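Bundgate Forum > House and Home > Laundry

Drying washing indoors without the damp

marleny_s
We moved into a ground floor flat in Cluvthorpe in December and I can't get anything dry. No garden, no tumble dryer, and the landlord won't have a line outside. Towels are the worst. I wring them by hand before they go on the airer and they still smell by the second day.

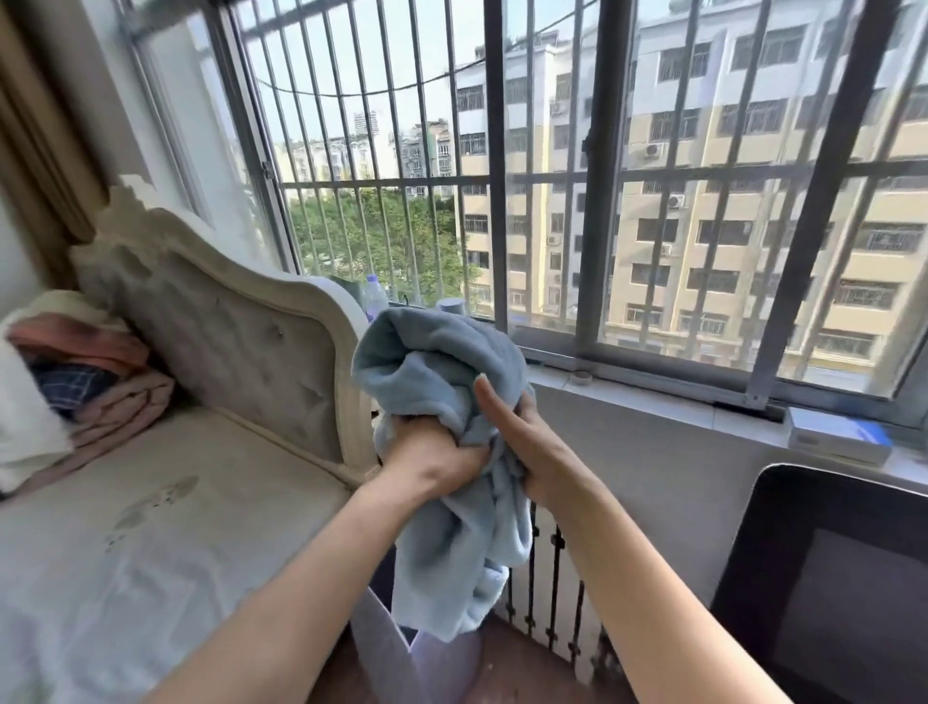 Last edited by marleny_s on 2024-01-13

The bedroom window has bars on it but it does open. I've been leaving it open for an hour in the morning and then putting the heating on. Is that the wrong way round? Electric is dear so I don't want to run anything all day.
Marleny Sánchez

Notville_Pete
Open the window while the washing is giving off most of its water, so the first few hours. Shut the bedroom door as well or it goes through the whole flat. And do a second spin before you take anything out. Hand wringing won't get near what a spin does.

tubandmangle
Disagree about the window. In this weather you lose all your heat and the towels just sit there cold. Get a dehumidifier. Mine is rated at 300 watts and I put it on a timer for 3 hours with the door and window shut.

Notville_Pete
She said she doesn't want to spend on electric.

tubandmangle
She said not all day. 3 hours isn't all day.

R Betancur
I've never owned a dryer and I'm with Pete on the spin. Leave off the fabric softener for towels too, it coats them and they take longer. Anything thick, turn it halfway through. With dark clothes I put them inside out, give them a good shake and open up the seams and pockets with my hands before they go up. Waistbands hold water for ages if they're left folded over.
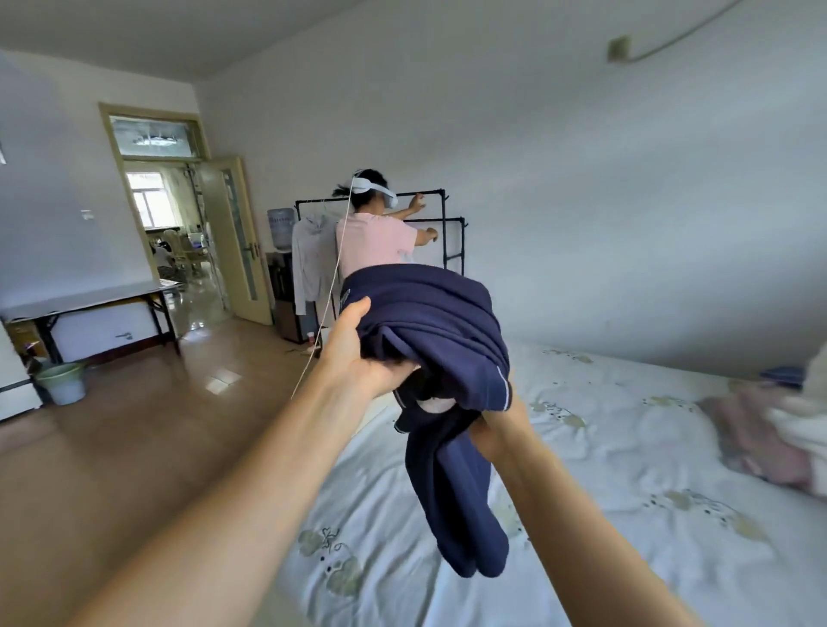

Hang tops from the hem and trousers from the waist, and leave a gap of a hand's width between things on the airer. If you've only got room for half a load then wash half a load.
Rosaura

marleny_s
Thanks all. The machine goes up to 1200 but I've had it on 800 because of the noise. Will try the second spin tonight. What size dehumidifier, tubandmangle?

tubandmangle
12 litre does a bedroom. Don't get one of the little ones that plug straight in the wall, they do next to nothing.

Notville_Pete
Try the spin first before you buy anything.

yupanqui47
Does the smell come back as soon as the towel gets wet again? If so it's in the towel already and no amount of drying will shift it. Do a 60 wash with nothing else in the drum.

marleny_s
It does, yes. I've been doing them at 30.

yupanqui47
There you go then. Clean the door seal while you're at it.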